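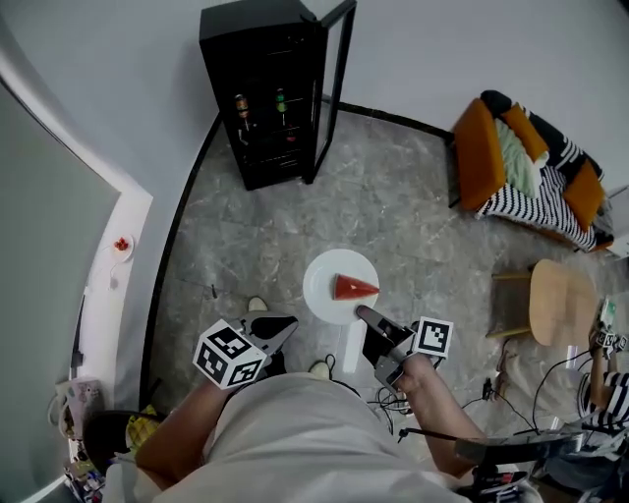

Watermelon on a white plate, August in a nutshell.

14th August

So I've been keeping a garden diary this year, mostly because my neighbor Ingeborg Reinholz keeps one and I got jealous. Hers goes back ages and she can tell you what the weather was doing when her first beans came up in any given year. Mine is a spiral notebook with coffee on it, but I'm proud of it!

The big news is that the melons worked. I started the seeds indoors way back in February, which everyone told me was too early, and they were right. By the time it was warm enough to plant them out they were long, floppy, sad things leaning on the window. I lost most of them the first week. I bought a second packet from Flimura (a little seed place run by two sisters, very slow shipping, lovely handwritten labels) and stuck those straight into the ground under some old plastic. Those are the ones that took off.

I paid 15 dollars for seed in total, if you count the dead ones, and I'm not going to work out what the water cost me. My husband would like to, and I've hidden the bill.

The vines went everywhere. They climbed the compost bin, they went under the fence, and Eimear Corrigan next door on the other side found one sitting in her hostas and very kindly brought it back. I told her to keep it. She left a jar of pickled rind on my step a few days later, and I have to say I'd never had it before and I ate half the jar standing at the fridge. It's sweet and sharp and a bit like a bread and butter pickle. I've asked for the recipe twice now. I may have to send over another melon.

Picking was the part I worried about. I read everything. You're supposed to look for the yellow patch underneath, and the curly tendril nearest the fruit should be brown and dry, and then there's the thumping, which I'm terrible at. They all sound like a melon to me. I cut one too soon and it was pale pink and tasted like cucumber, so that went into a smoothie with a lot of lime. After that I stuck to the tendril and ignored the thumping, and I've had good ones ever since.

What else? The tomatoes are late. The zucchini got powdery mildew and I pulled it, and I didn't cry about it because we were all sick of zucchini. I've got a row of fall carrots in where the peas were, and something is already nibbling the tops (rabbit, I think, a small one, I've seen it sitting by the shed looking pleased with itself).

For next year I want to try one of the yellow-fleshed kinds, and I want to give them a proper bed at the back where they can sprawl without bothering the hostas. If you've grown yellow ones somewhere with a short summer, please leave me a comment and tell me which variety. And if you have a pickled rind recipe you'd share, Eimear is holding out on me!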